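Notes from the Akley place, mostly for me, partly for whoever gets the keys next. Typed up in November between jobs so excuse the state of it.

## Drawer sorting, first pass

Tip the whole lot out. Don't pick through it in the drawer, you'll be there till dark. Old towel on the bench first or you'll scratch it.

Keep pile, shed pile, bin pile. Anything rusty right through goes in the bin. Anything with surface rust only goes in a jar of white vinegar overnight, then a scrub with an old toothbrush, rinse, dry straight away, wipe of oil. Skip the drying and it'll be orange again by breakfast.

Batteries: loose ones in a drawer with screws and steel wool is asking for trouble. Put tape over the ends of the nine-volts. Flat ones to the drop-off at the hardware on the Kutircombe road, they take them at the trade desk.

Allen keys. Threw out every one that had gone round at the corners. Felt good.

## Screwdrivers

You need fewer than you've got. For indoors I keep one flat, a couple of Phillips and a stubby for under the sink. Everything else lives in the shed.

Most stripped screws are the wrong size driver, that's all it is. If the tip rocks in the slot, go up a size. A Phillips will sort of fit a Pozidriv screw and then chew it out on the last turn. Look for the little extra lines between the arms of the cross, that's your Pozi.

Get yourself square on to the screw before you lean on it. Push harder than you turn. Most people do it backwards.

Don't use a good one for paint tins. Have a bad one for paint tins. Mark the handle with a bit of tape so it doesn't creep back in with the others.
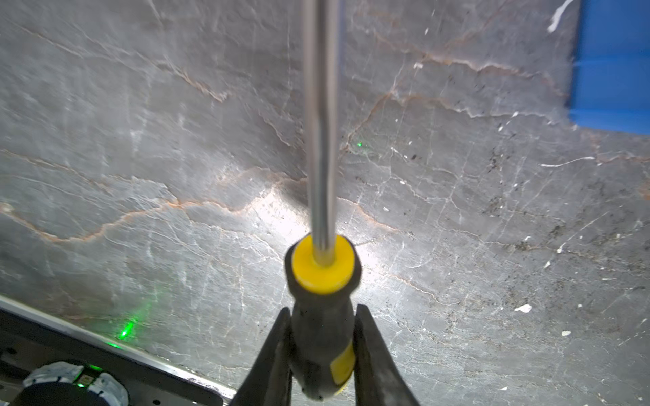 Handles get manky, especially the rubbery ones. Warm water, dish soap, nail brush, dry off with a rag. If it's gone sticky try a wipe with metho, but test a small spot first because some of them go dull. Don't leave them soaking, water gets down where the shaft goes in and sits there. Never in the dishwasher. I know. I did it once.

Chipped tip on a flat blade can be filed square again, go slow, keep it cool, dip in water if it's getting too warm to touch. A worn Phillips tip can't be saved, not by me anyway. Shed pile, for poking things.

## Stuck screws

In this order:

1. Clean the paint or gunk out of the slot with a pick or an old scriber. Half of them come out once you can get the driver in properly.
2. Penetrating oil, leave it 12 minutes, go do something else. Longer if it's outside.
3. Tighten it a hair first, then undo. Sounds wrong, works.
4. Wide rubber band flat across the head, driver through it, push hard.
5. Screw extractor. Go slow and wear glasses, the bits snap.

Brass screws are soft. On the old door plates run a steel screw in first to cut the thread, back it out, then put the brass one in. Bit of candle wax or bar soap on the thread helps. Soap can rust steel ones over time so wax is better if you've got any.

## Loose hinges

Kitchen cupboards sag when the holes in the chipboard wear out. Take the screw out, pack the hole with matchsticks (heads off!) and wood glue, snap off flush, let it go hard overnight, put the same screw back. Overnight means overnight, I rushed the pantry one and had to do it again.

Don't go to a longer screw without checking the thickness of the panel. Hold it up against the edge. There's a neat little hole in the side of the Rarnard cabinet from where I didn't.

If it's the adjustable kind, front screw usually moves the door sideways, back one moves it in and out. Quarter turn at a time, shut the door, look, again. Do the top hinge, then the bottom, then stand back accross the room. Up close you can't tell.

## Benchtops while you're at it

Tools on a bench means grit on a bench. Dry brush first, THEN wipe. Wiping straight off drags filings and plaster bits over the surface and there's your scratches.

For stone: warm water, drop of dish soap, soft cloth. No vinegar, no lemon, no bathroom spray. It etches marble and you can't wipe that off again. Laminate is more forgiving but still no scourers and don't put a hot pan on it.

Oil spots from the penetrating stuff, get them early. Paper towel to blot, don't rub. Then on stone, a paste of bicarb and water, leave it covered overnight with cling wrap, scrape off with plastic. Might need 2 goes.

Test anywhere out of sight if you don't know what the surface is. Behind the kettle is good.

## Putting it all back

Heavy stuff at the back of the drawer, otherwise it slides forward and the thing tips when you yank it. Rubbery shelf liner on the bottom, stops the rolling. Bought a roll for the whole kitchen and there's plenty left, hall cupboard, top shelf.

Picture hooks, fuses, felt pads: old jam jars, lids on, label on the side not the lid. You look at them from the side.

Tape measure, torch, one pencil. Pencil gets stolen. Put a second one in.

I used the shallow Tamuno trays. $215 for the full set, which hurt, and you could do the same with ice cream containers if you're not fussed. Measure the inside of the drawer, not the front. Take off a bit for the runners. Measure the height too, mine cleared and then the screwdriver handles didnt.

Still to do: bathroom tap washer, the flyscreen on the back door, and find out what the brass key opens. Spare felt pads are in the jar next to the kettle for now.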